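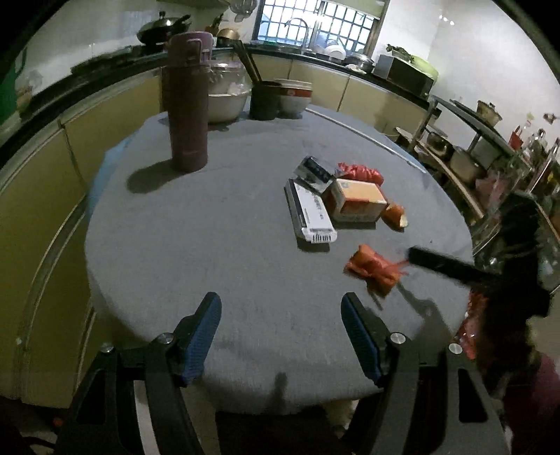
4. Dating the later Iswood impressions

Anyone who has handled more than a few Iswood etchings will know how little the sheets themselves tell us. The plates were printed from for decades, and the workshop saw no reason to write a year on something it hoped to sell again next season. We have therefore leaned on the blindstamps, and on the paper, and now and then on plain good luck.

Two stamps matter most. The earlier reads Molefe in a plain oval and turns up on heavy cream paper. The later one adds a thin outer ring, and we have not yet met it on a sheet with the old Dustell watermark. Venter placed the change in March of the year the press moved, and we are happy to follow her, though her argument rests on a single order for 500 sheets and we would dearly love to see a second document.

Figure 2. The round table in the kitchen, covered with a grey cloth.

Of the impressions we looked at, 11 carry both the ringed stamp and a penciled stock number. These numbers are all below 2,000, which fits well with the ledger that Nosipho Ngubane was kind enough to share with us. One sheet does not fit at all - it has the ringed stamp over an older, flattened oval - and Ashwin Rai suspects it was unsold stock, stamped again before it went out. We think he is probably right, but we have left it out of the sequence for now.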